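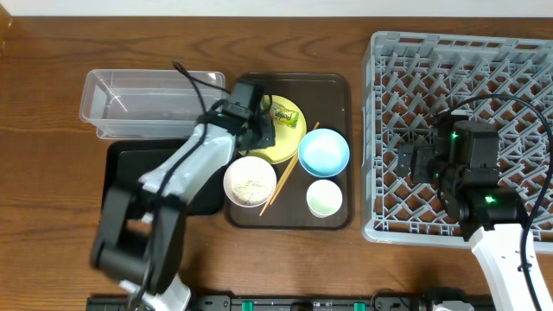 Issue 572, page 100

Clearing the Table
Pictures from a small meal
Text: Yurani Ñahui

For this issue I wanted to show a thing which we all do every day and which we almost never photograph: the table when the eating is over. In the Munasinghe pages we had many pictures of full plates, and readers wrote to me that they would like to see also the other side, with the scraps and the dish rack. So in this gallery there is no recipe.

The brown serving tray is the centre of everything. I like that it has a raised rim, so one can carry the bowls without fear. The yellow plate, the light blue bowl, the white bowl and the little white cup share it with a pair of wooden chopsticks. The grey rack has its place on the right, and the clear plastic container stands on the left.

My grandmother cleared always in the same order: first the food, then the wrappers, and the dishes at the very end. I keep this order until today. When I change it, I find a wrapper between the bowls.

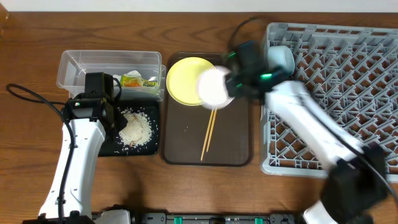

Rice on the black mat, a bright packet in the clear container.

The grains of raw rice are the most difficult part for me. They go further than one thinks, and on a wooden table they like to stay in the grain of the wood. A dark surface helps very much, as every white grain can be seen on it. At home I push them together with a piece of card, and what is left I take with a damp cloth.

Fulgencio Contreras, who reads these pages before they are printed, prefers a small brush. We did not agree about it since last October.
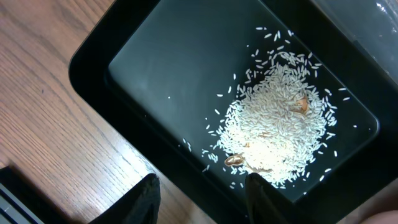
Long white grains and some brown pieces on the dark tray.

I had not planned to like this last picture so much. The rice is thick in the middle and becomes thin towards the sides, and a few grains have gone off by themselves.

Readers who wish to send pictures of their own table can do it until 9th September. Please write one or two lines with each picture, and tell us in which order you clear.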